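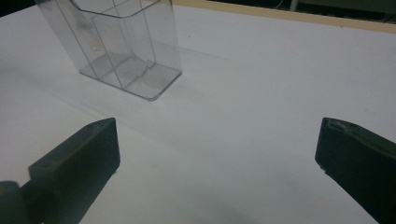
Senga Kinnear wrote back on the last call to ask if you need to be a tidy person for this. No. Messy is fine, messy is better even. We want people who own a junk drawer.

Dindura is looking for 30 people to try out clear plastic organizer boxes, the kind with compartments, before the range goes any further. You sort small stuff into them at a white table, then empty them, then do it again a different way. Buttons, clips, batteries, tea bags, whatever is on the tray that day. Then a short chat on what annoyed you.

Sessions in August at the Markau building, second floor, mornings from 9:30. Two hours, coffee there. Pay is $53, handed over when you leave.

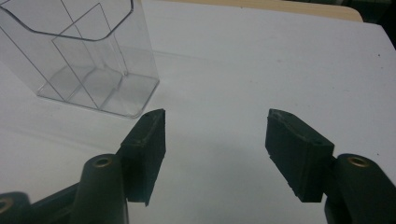
WHO CAN APPLY

Anyone 18 or over. Glasses ok, left handers very welcome, we were short of them last time. No experience. Not open to Dindura staff or there families, sorry.

Also wanted: 20 people to keep a box at home for a month, kitchen or bathroom or desk, and send a few lines each week. Seperate payment, ask when you write.

To apply: name, age, a phone number, which mornings you can't do, and where your small stuff lives now (one sentence is plenty). Send to Lempi Pesonen at the Dindura front desk or drop a note in the box by the door. Places go in the order we get them. Parking round back, use the Paterson entrance.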